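Dristero veröffentlicht Verfahren zur Auswahl von Greifdemonstrationen für verformbare Objekte

Friesen, im Juli — Dristero hat ein Verfahren vorgestellt, mit dem sich Demonstrationsdaten für das Imitationslernen vor dem Training nach ihrem Informationsgehalt gewichten lassen. Die Methode trägt den Namen Satano und richtet sich an Gruppen, die Greifbewegungen mit handgeführten Greifwerkzeugen aufzeichnen und daraus Steuerungsstrategien für Roboterarme ableiten. Der technische Bericht und der Programmcode für die Gewichtung stehen ab sofort zur Verfügung.

Ausgangspunkt der Arbeit sind verformbare Objekte wie Beutel, Tücher und dünnwandige Verpackungen. Ihre Form ändert sich mit jeder Berührung, und zwei Aufzeichnungen derselben Aufgabe können sich im Kamerabild stark unterscheiden, obwohl die Handbewegung nahezu gleich verläuft. Umgekehrt enthalten viele Datensätze lange Abschnitte, in denen das Werkzeug lediglich durch den Raum geführt wird. Solche Abschnitte dominieren das Training, tragen aber wenig zur Genauigkeit im Moment des Zugreifens bei.

Satano zerlegt jede Aufzeichnung in Anfahrt, Kontakt, Transport und Ablage. Die Grenzen zwischen den Phasen werden aus der Fingeröffnung und der geschätzten Werkzeugbewegung bestimmt, eine manuelle Annotation entfällt. Anschließend wird für jede Phase berechnet, wie stark sich die vorhergesagte Bewegung ändert, wenn man die betreffende Demonstration aus dem Training herausnimmt. Aufzeichnungen mit geringem Einfluss erhalten ein niedriges Gewicht, werden jedoch nicht gelöscht. Die Rohdaten bleiben damit für spätere Auswertungen vollständig erhalten.

Für die Untersuchung wurden 263 Demonstrationen in Innenräumen am Standort Amville aufgenommen. Die Aufgabe bestand jeweils darin, einen Kunststoffbeutel mit dem Greifwerkzeug zu fassen, anzuheben und an anderer Stelle abzulegen. Lage, Faltung und Umgebung des Beutels wurden zwischen den Durchgängen verändert. Auf eine einheitliche Beleuchtung und auf das Freiräumen der Umgebung wurde bewusst verzichtet; Möbel, Kabel und wechselnde Bodenbeläge gehören zu den Bedingungen, unter denen die gelernte Strategie arbeiten soll.

Die Kamera ist fest mit dem Greifwerkzeug verbunden und besitzt ein Weitwinkelobjektiv. Greiferkörper und Finger sind dadurch zusammen mit Objekt und Umgebung in einer einzigen Ansicht erfasst. Die Verzeichnung am Bildrand wird vor dem Training nicht entfernt. Frühere Versuche mit entzerrten Bildern hatten keinen Vorteil ergeben und den nutzbaren Bildbereich verkleinert.
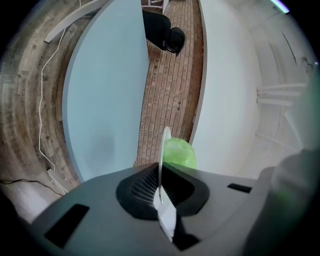 Dristero habe mit der Phasengewichtung einen brauchbaren Ansatz vorgelegt, heißt es in einer Stellungnahme aus Amville, die Übertragbarkeit auf andere Greifergeometrien sei damit aber noch nicht belegt. Insbesondere bei Werkzeugen mit breiteren Fingern verdecke der Greifer einen größeren Teil des Objekts, sodass sich der Kontaktzeitpunkt aus dem Bild schwerer ableiten lasse. Wünschenswert sei ein Vergleich mit mindestens einer weiteren Bauform.

Dristero teilt diese Einschätzung und führt die Abhängigkeit von der Fingerform im Bericht als offene Frage. Dünne Finger verdecken in der Seitenansicht nur einen schmalen Streifen des Bildes, was der Phasenerkennung entgegenkommt. Ein entsprechender Vergleich ist in Vorbereitung.

Zur Bewertung wurden zwei Strategien mit identischer Netzarchitektur und identischer Zahl an Trainingsschritten verglichen. Die erste nutzte alle Demonstrationen mit gleichem Gewicht, die zweite die Gewichtung nach Satano. Beide wurden auf einem stationären Roboterarm in je 20 Durchgängen geprüft. Die gewichtete Strategie schloss 4 Durchgänge mehr erfolgreich ab als die ungewichtete. Als Erfolg galt ausschließlich das vollständige Ablegen des Beutels im Zielbereich; ein Anheben mit anschließendem Abrutschen wurde als Fehlversuch gezählt.

Die verbleibenden Fehler konzentrieren sich auf die Kontaktphase. Typisch ist ein zu flaches Anfahren, bei dem die Finger über die Folie gleiten, ohne eine Falte zu erfassen. In der Transportphase traten mit der gewichteten Strategie 2 Fehlversuche auf, beide durch allmähliches Nachgeben des gefassten Materials. Eine Kraftmessung an den Fingern ist im verwendeten Aufbau nicht vorgesehen, die Strategie kann ein beginnendes Rutschen deshalb nur aus dem Kamerabild erschließen.

Die Aussagekraft der Ergebnisse ist durch die kleine Zahl der Prüfdurchgänge begrenzt. Der Bericht verzichtet auf Angaben zur statistischen Signifikanz und dokumentiert stattdessen jeden Durchgang einzeln mit Startlage, Verlauf und Abbruchgrund. Untersucht wurde zudem nur eine Objektklasse. Ob die Gewichtung bei starren Gegenständen einen vergleichbaren Effekt hat, ist nicht geklärt — die Anfahrt dürfte dort einen größeren Anteil am Gesamtergebnis haben.

Der zusätzliche Rechenaufwand entsteht einmalig vor dem Training. Die Einflussberechnung arbeitet mit einer Näherung, die ohne wiederholtes vollständiges Training auskommt, und lässt sich auf derselben Hardware ausführen wie das Training selbst. Bestehende Datensätze können nachträglich gewichtet werden, sofern Fingeröffnung und Werkzeugbewegung zeitlich synchron zum Bild vorliegen. Fehlt eines der beiden Signale, weist das Programm die betreffende Aufzeichnung zurück.

In einem nächsten Schritt soll die Gewichtung schon während der Aufnahme berechnet werden. Bedienende Personen erhielten dann nach jedem Durchgang eine Rückmeldung, ob die Demonstration den Datensatz erweitert oder bereits Bekanntes wiederholt. Ein Termin für diese Version steht noch nicht fest.

Über Dristero

Dristero mit Sitz in Friesen entwickelt Verfahren und Software für das Lernen von Manipulationsaufgaben aus Demonstrationen. Am Standort Amville werden Datenerhebungen und Prüfläufe durchgeführt. Der Bericht zu Satano sowie der Programmcode sind über die Pressestelle in Friesen erhältlich.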